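Wollow says it can teach a robot to tidy up without using a real one
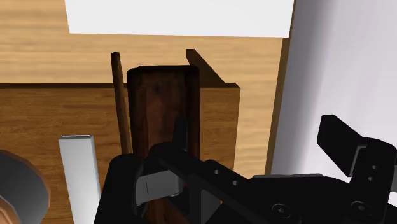

A simulated tabletop, a real bill

Wollow, the warehouse software company, has started collecting training examples for a household robot, and it is doing all of the collecting inside a computer. The project is called Fuketti. According to the company, it has gathered 2531 examples so far, each one a short run in which a simulated gripper reaches for an object in or near a container and tries to move it somewhere else.

The company put out a short notice in September with a still from one of the runs. The block in it is rendered with care, down to the streaks in the wood grain, and the gripper is right up against it. Whether the fingers close on it properly and the block comes out of the container is something a still can't tell you, and the notice doesn't say.

That matters, because the word "example" is doing a lot of work in this announcement.

What counts as an example

When a learning system is trained on demonstrations, somebody or something has to show it the job being done. At Wollow, that somebody is a person at a desk with a hand controller, steering the gripper on a screen. The run is recorded and saved, and later the system is trained to produce similar movements by itself when it is given a similar view.

Asked whether all 2531 runs end with the object where it was supposed to go, the company said that the collection "includes a range of outcomes." Asked how many were successful, it said it was not sharing a breakdown at this stage.

There are decent reasons to keep failed attempts. A system that has seen a block slip may learn to recover from one. But a failed run is useful mostly when it is labeled as a failed run, and Wollow would not say whether its labels are checked by a second person or just entered by whoever was holding the controller. Those are two very different collections, even if the total on the front page is the same.

The company did share how the work is organized. There are 9 operators, working in shifts that begin at 7 in the morning. Each run has a limit of 30 seconds, after which it is stopped and saved no matter what is going on. There are 4 container layouts. The objects are shuffled between runs by the software, and the lighting is changed a little as well.

Four layouts is not many. A person who has put things away in one kitchen can walk into another and manage, more or less. A learning system that has seen the same few arrangements over and over may do very well on those and then fall apart when a divider is in a different spot. Wollow says more layouts are planned. It gave no date.

The friction problem

The other question is how much of this will carry over once there is a real gripper involved. Fuketti has never been run on one. The company is open about that, to its credit, although you have to read to the bottom of the notice to find it.

Simulated objects have the weight and the grip they are given. If a block is set up to be a little easier to hold than a real block would be, the operators will get used to it without noticing, and so will the system trained on their runs. Thin things are worse. A dowel leaning in a container might roll, or tip, or get pinned against whatever is next to it, and small errors in how contact is calculated can turn a hopeless grab into a clean one. Anyone who has played a video game with loose crates in it has seen the kind of thing that can happen.

Wollow's answer is variety. It says the software changes the weight and surface of each object slightly from one run to the next, so that the system can't rely on any single setting. This is a common approach and a sensible one. It works when the range of settings takes in what the real world is like. The company would not tell us what its range is or how it was picked, only that it was "informed by measurements."

Measurements of what, we asked. We are still waiting to hear back on that one.

An outside look

The robotics group at the Baranauskienė Institute, which runs its own collection on physical arms, was shown the Wollow notice and was polite about it. Simulated runs are cheap, the group said, and you can gather plenty of them before anything gets broken or anybody needs to refill a tray by hand. The group uses some itself for early testing. It would not make a claim about a household robot from simulated runs alone, and it said it would want to see a test on real objects, with the attempts counted in advance and all of them reported.

It also raised a point that we hadn't thought of. With a small team of operators, a system can end up copying habits. If most of them like to come at a block from the same side, the system will come at it from that side too, including when something is in the way. The institute rotates its operators and has them swap tasks for this reason. Wollow said its operators are "encouraged to vary their approach," and that it doesn't track whether they do.

Who is paying

Fuketti is partly funded by Josel, the appliance maker, which has said it wants to offer a tidying robot for the home. Josel did not answer questions about price or timing. Its own page on the project describes the collection as "thousands of expert demonstrations." The figure is fair enough, just barely. "Expert" is harder to stand behind — Wollow told us that new operators get one afternoon of practice before their runs start counting toward the total.

None of this means that the project is a bad one. Gathering examples is slow and dull, and most companies that talk about home robots would prefer to show you a finished clip with music on it. Wollow has at least put out a number and a picture of the work at the stage it has reached. But the number by itself says very little, and the things that would give it some meaning are the ones the company is keeping to itself for now — the share of good runs, the way they are labeled, the settings for weight and grip.

The company says it will release part of the collection for other groups to look at once it has been cleaned up. We asked what cleaning up involves and were told that it means taking out runs that are "not representative." We asked who decides that. The operators' shift lead does, Wollow said, under guidelines that are still being written.

A first test on a physical gripper is planned at a Josel site. Wollow says the results will be published, and when we asked if that would include the failed attempts, the company said it expected so but could not commit to it yet.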